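Home | Kitchen | Workshop | Cleaning | Safety | Ask us

When the table arm misbehaves: stops, drops and pinched fingers

By the Workshop Desk
3 January 2019
94 comments | 535 shares

Had a bad December with ours. The Murko arm, bolted to the end of the dining table, supposed to shift things from one side to the other while I got on with the washing up. Worked fine on the practice version. Then one evening it lowered a glass jar, got within a hand's width of the table, let go. Jar in bits, pickled onions everywhere, dog very interested.

So. Tips. Learned the hard way, most of them.

First, kill the power at the wall. Not the pause button. Pause on the Murko only holds the arm where it is, motors still live, and mine twitched when I reached under it. Pinched finger, blood blister, serves me right. Wall switch, count to ten, then hands in. Bear in mind some arms sag when the power goes, so get a folded towel under the heavy end before you flick it off if you can do it without leaning in.

Glass next. Big bits with thick gloves, into newspaper, tape it shut. Small bits with a slice of bread pressed down flat, works better than kitchen roll. Vinegar on a white tabletop is fine, wipe it off. Vinegar in a plug socket isn't, so dry the floor round the extension lead before anything goes back on.

Then find out why. Mine had two things wrong, which took me ages becuase I stopped looking after the first one.

Height was out. Somebody (me) had put a thicker cloth on the table and the arm still thought the old surface was there. Also the pads on the gripper were greasy. Dish soap, warm water, old toothbrush, dry them properly. Don't use oil or furniture polish anywhere near the pads, obvious when you say it, I'd done the table with spray polish that morning and it had drifted.

Before trying it again for real I ran the whole thing on screen in the Wosura planner. Free version is plenty. Build your room roughly, table, chairs, whatever sits on the table, and watch the move. You'll spot the daft stuff. Clearance mostly. Mine would have gone straight through the chair back on the way round.

Put the clutter in too, dried twigs and all. A planner with a bare table tells you nothing if the real one has a stump arrangement standing right by the arm and a box on the far side of the lump you're trying to pick up.
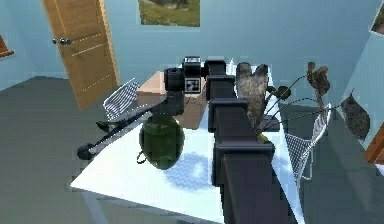 Before you switch the real one back on

- Chairs pulled out of reach. Further than you think.
- Anything tall or twiggy off the table, or moved to a side the arm never visits.
- Pets and small children shut out. Door closed, properly closed, check the catch.
- Nothing glass. Use a ball of socks or a potato for the first go. Potato rolls, socks better.
- Slowest speed. It's dull. Do it anyway.
- Stand by the switch, not by the arm.
- Re-set the table height every time the cloth changes. I've stuck a note on the cloth drawer.

If it drops the socks

Pads again, clean and retry. Still dropping, look at the cable where it bends at the elbow. Tolentino do a spare but measure yours first, there are 2 lengths and the short one goes tight when the arm stretches out. Any cracked covering, stop using it. No tape. Tape is how my neighbour lost a toaster and half a worktop.

If it swings wide or starts off the wrong way

Off at the wall. Don't try to catch it, they're heavier than they look. Clear the saved moves and teach it again from scratch, which on the Murko means holding both side buttons till it beeps. Older Pruvberg ones have a pin hole underneath, use a straightened paper clip, power OFF while you turn it over.

If it smells hot

Off, unplugged, leave it alone in a clear space and don't put it back in the cupboard. Ring the shop. Mine never got that far, but a reader wrote in whose did and it had scorched the varnish underneath. White ring, mayonnaise didn't shift it, neither did toothpaste. She had it sanded in the end.

Last thing, write down what it did and when. Back of an envelope is fine. I thought mine was dropping things at random and it was every time the tumble dryer was on the same extension lead. Seperate sockets now, not a drop since.

2,887 people found this useful

Share | Print | Save for later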